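Ladach Craft Paper, Brown, by Malley
Roll, 20 inches wide, 70 feet long
Weight: 80 lb
Item no. 797

We have carried the Ladach roll since March, and it has quickly become the paper we reach for first when a table needs covering and somebody is going to want to draw, tape or set things down all over it. It has a nice bit of body, so it lies down without much coaxing, and the warm brown is easy on the eyes over a long afternoon.
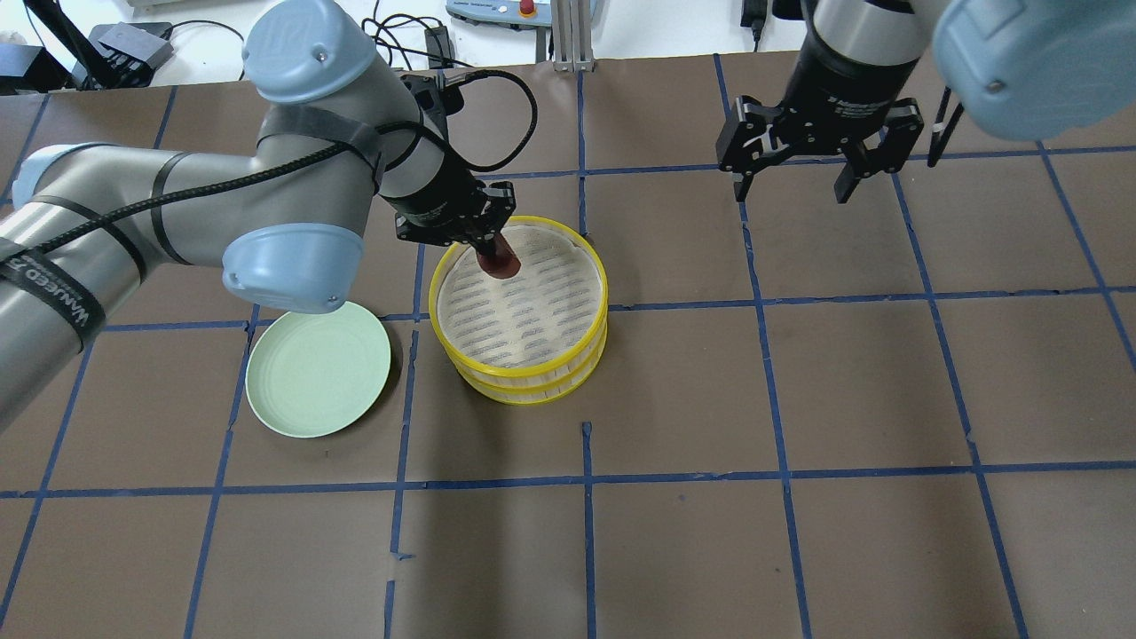 Painter's tape is the best companion for this paper, and we'd suggest you pick up a roll or two while you're at it. Blue shows up beautifully on the brown, and you can run it both ways to make a whole grid of squares for sorting, games or laying out dishes. Don't fret if a strip goes a little wavy or stops short of the next one – a grid like that still reads clearly, even with a plate and a yellow-rimmed container sitting on it. Press lightly at first, in case you want to move a line.

Adalberto Meireles in our paper room is happy to cut shorter lengths for you, and he'll roll them in a Skimlow sleeve so the ends stay tidy. Cut lengths can't be returned, I'm afraid, but unopened rolls can. Pickup is at the Wainwright counter.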